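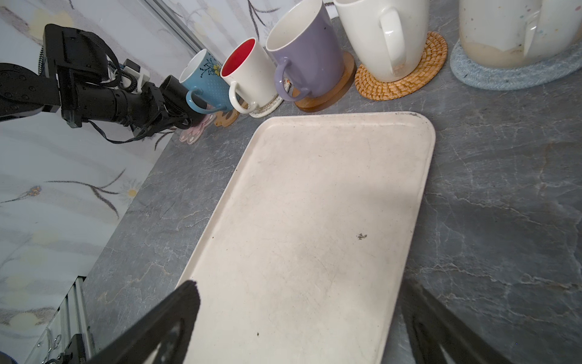
Ticket log, page 5

Firkside Kitchen, the hot water problem

Opened: Sun 10 November
Unit: Omik under-counter water heater, installed under the Alvarado Street sink
Status: fixed!

Symptom first. The kitchen tap runs hot for 70 seconds, goes cool, then comes back hot again. The bathroom tap on the same heater does nothing of the sort. It started after the pipes were drained for the winter check, so my money was on trapped air.

Try 1. Opened every tap in the building, cold side first, and let them run. Lots of spitting and coughing from the kitchen line, which got my hopes up. Same cool patch afterward.

Try 2. Cleaned the aerator. It was packed with white grit and the flow is so much better now (do this even if you have no problem at all, it takes hardly any time and the difference is great). Cool patch still there.

Try 3. Read the error history. Hold the left button until the display blinks, then step through with the right one. Code 354 came up again and again. The booklet says "inlet flow unstable" and leaves it at that, but it's a lovely clue! The heater shuts its element off whenever the flow drops too low, and that fits the cool patch perfectly.

Try 4. Turned off the water and the power at the breaker, let the heater cool, and pulled the inlet filter. More of the same white grit, plus a shred of old thread tape lying right across the mesh. Rinsed the mesh, picked the tape out with tweezers, put it back with a new washer from the Jenex kit. Hand tight and then a small nudge with the wrench. Bled the air at the kitchen tap before turning the power back on.

Result: steady hot water for a full 10-minute run, set to 60 degrees Celsius. I ran it again after lunch just for the pleasure of it. No new 354 in the history.

Still to do:
Order a spare filter mesh, the old one has a bent corner.
Wipe down under the sink, I dripped everywhere.
Check the bathroom aerator too. It probably has the same grit.

Leaving the ticket open until the end of November in case the code comes back.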